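Search this site Enter keywords Go

Teaching a robot by demonstration

Sunday, March 17, 2019
By Meenakshi Unnithan

Print this article | E-mail this article

Teaching by demonstration is a way of giving a robot a new task by having a person carry it out, either by moving the robot directly, by steering it from a distance, or by doing the job with a tool shaped like the robot's own hand. The recorded movements are then used to work out how the robot should move by itself. The method is also called programming by demonstration, learning from demonstration and, when a learned model copies the person's actions, imitation learning.

It is used mostly for work that is hard to write down as fixed steps, such as folding cloth, clearing a table or picking up small things from the floor.

Background

Early industrial arms were taught by leading them from point to point and storing each position. The arm then repeated the points in order. This suited spray painting and spot welding, where every part arrived in the same place. It did not suit homes, where the same object is seldom left in the same spot twice.

Later systems stored whole paths, along with what a camera saw at each moment. With enough recordings, a program can be fitted that takes in the camera view and gives back the next movement. The quality of the recordings matters a great deal at this stage. A clumsy demonstration is copied as readily as a good one.

Guiding by hand

In kinesthetic teaching the person takes hold of the arm and pushes it through the task. The motors are set to give way under light pressure while sensors in the joints log the position. It is easy to learn and needs no extra controller. The drawbacks are that the person's hands and body often block the camera, and that arms with many joints are awkward to move smoothly. Two-armed tasks are harder again and usually call for a second person.

Remote control

In teleoperation the person stands apart from the robot and drives it with a joystick, a tracked hand controller or a smaller copy of the arm, called a leader. The robot, or follower, matches the leader's joints. Since the robot itself does the work, everything recorded is known to be within its reach and speed.

The main difficulty is feel. Most low-cost leaders send no force back, so the operator has to judge grip by eye. Delay between the two arms also slows people down. The Erby leader arm, built in Harnwood and first shown in January, has small motors in the wrist and finger trigger that push back when the follower meets something solid. Its makers list a training course of 60 short exercises for new operators.

Hand-held grippers

A third approach leaves the robot out altogether during recording. The person holds a gripper with the same fingers the robot will use, and a camera fixed to it records the task from just behind the fingertips. The tool can be carried into an ordinary house or shop, and no arm has to be bolted down. Rooms can be used as they are, with furniture, shoes and cables where the household keeps them. 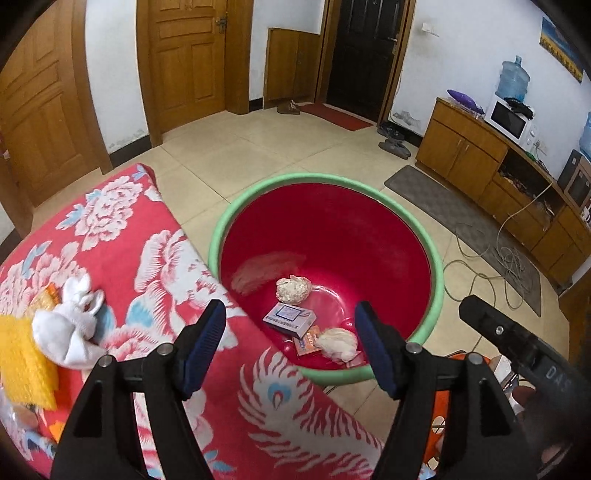 Hand-held gripper with its fingers open at a red plastic basin, beside a bed.

Small, light items are common in this sort of work. Crumpled tissue, cotton, socks and little packets bend or roll when touched, and they give a camera few firm edges to go by. Containers add a second problem - the fingers must go down past a rim without striking it, and the walls limit the angles from which an item can be reached.

To be of use, a recording must also show where the gripper was in space. This is commonly worked out from the video together with a motion sensor in the tool. Tracking can fail over plain walls and floors, or when the tool is swung quickly. Recordings with lost tracking are normally thrown out. In the Solis household set, 2908 recordings were kept after checking, and 138 were set aside for testing.

Recording practice

Most groups keep each demonstration short and begin it with the fingers open and the objects in view. Items are moved between takes so that the program does not simply learn one layout. The Kettunen guide, which is widely followed by small labs, suggests 200 demonstrations of a simple pick-and-place task before any training is tried, spread over several rooms and more than one operator. It also advises people to work at a steady pace and to leave in small corrections, as a robot that has never seen a missed grasp has no pattern for trying again.

Limits

A hand-held tool can be moved in ways a given arm cannot follow, so paths have to be checked against the arm's reach before use. A camera close to the fingers sees little of the wider room. Demonstrations also show what a person did without saying why - a sock passed over in favour of a packet may have been a choice or an accident, and the recording looks the same in both cases.

See also: Grippers; Motion tracking; Remote handling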